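Rurngate, 24th April — The Tasitz, a basement club of 19 tables and one reliable heater, is starting a monthly night of jazz and spoken word.

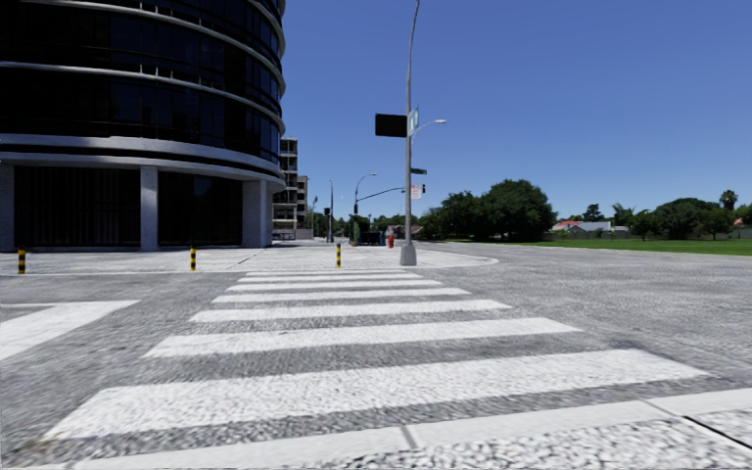
It begins at 5, so poets can be home by bedtime. The house trio, Drarnetska, has played together since February and is almost speaking.
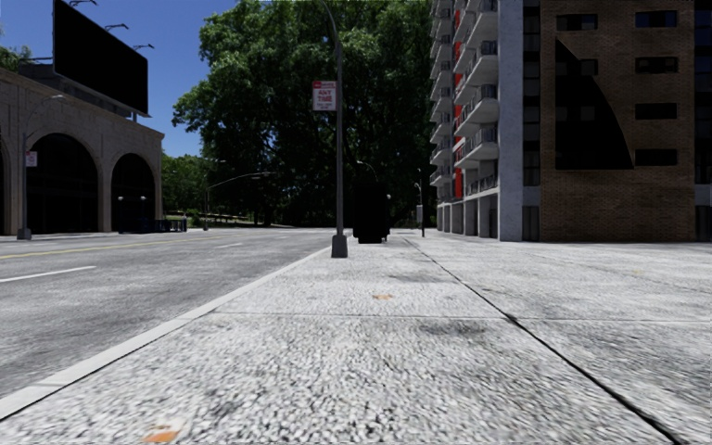
Tickets come from the Gilchrist record shop, cash preferred.

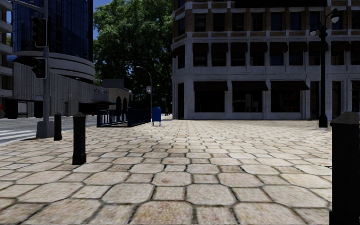 Drarnetska will also play one free set outdoors before opening night. Look for irregular stone paving and a pair of black bollards, and bring a cushion.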